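About Us

Hi, and welcome to Grukix! I'm Aisyah Pangaribuan, and I started this little kitchen shop in Nernport back in March with 300 square feet, one long counter and far too many placemats (I still can't say no to a stripe).

We sell the plain, everyday stuff: pans, knives, racks, linens. Before I order anything I want it on a table with other things, the way it would end up at your place. Does the basket leave room for the pan? Can you reach a spoon without knocking something over? You learn a lot by just putting supper things out and moving them around for a while.
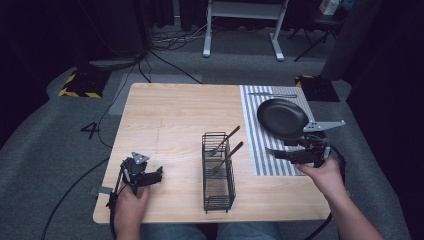
Osman wrote to us that he keeps his forks and spatulas in one wire basket right by the stove, and that he'd given up on drawers years ago. I love getting notes like that, so please keep sending them!

I'm a basket person too. Drawers swallow things, and I've bought the same peeler twice because of it. With open wire you see what you've got, and it's easy to rinse out on a Sunday night. I do like a liner in the bottom, though, for the skinny handles that would poke through otherwise. 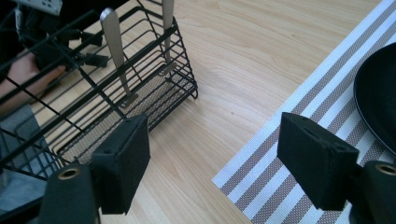 Wire utensil basket with mesh-textured liner, next to a striped placemat.

Our linens come from Flokico, a workshop down the road, and we carry 8 patterns at a time. Orders over $100 ship free, and local pickup is always free. The shop is open Tuesday through Saturday, so come by, pick up a pan, see how it feels in your hand, and ask me anything. I'm usually at the counter rearranging something.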